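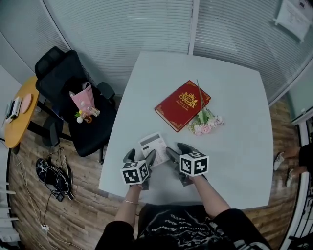

Nayeli Tlapale would begin with the rule on stopping. Under the handling standard in force at Vostar, an operator who loses a clear view of either gripper is to stop, leave both hands where they are and end the recording. Anything captured in the preceding moments is marked for review and may not be deleted by the person who made it.

"People want to tidy up after themselves," Tlapale said. "They see a poor grasp and want it gone. We ask them to leave it in and mark it. A reviewer can decide later, and the reviewer has to sign."

The standard runs to 22 pages and took effect in October. It governs work with hand-held grippers at all Vostar sites and replaces a set of local instructions that differed from one site to the next. Bijan Tehrani, who drafted the sections on calibration and workspace, described the earlier arrangement as workable for a small staff and unsuitable once recordings began to be shared between sites.

"Two sites could both say a pair of grippers had been checked and mean different things," Tehrani said. "One meant that somebody had looked at the markers. The other meant a full opening and closing test with the values written down."

Under section 4, both are now required. Marker faces must be clean, flat and firmly fixed before a session starts. The opening width is tested at the start of each shift and again after any drop, however slight. A gripper that fails is tagged and withdrawn along with its partner, and the pair returns to use only after a second person has repeated the test.

The section on objects drew the most comment during consultation. The draft received 303 written remarks, many of them on whether personal belongings could be handled in a task. Tlapale confirmed that they may be, with the owner's consent entered in the session log. Medicines, open liquids and identity documents are excluded.

Session length was also disputed. Operators may work for no more than 14 minutes before a rest, a limit that Tehrani acknowledged was a compromise.

"Some of our most experienced people asked for longer," he said. "Their wrists may well be fine. The limit applies to them as well."

An internal audit has so far covered 2,425 recordings. Tlapale declined to give a failure rate before the audit closes, but said that missing log entries were a more common finding than faulty equipment. Site leads have been told to complete the log before the operator leaves the table.

A revision is in preparation. It will add a section on sessions with two operators, which the present text does not address.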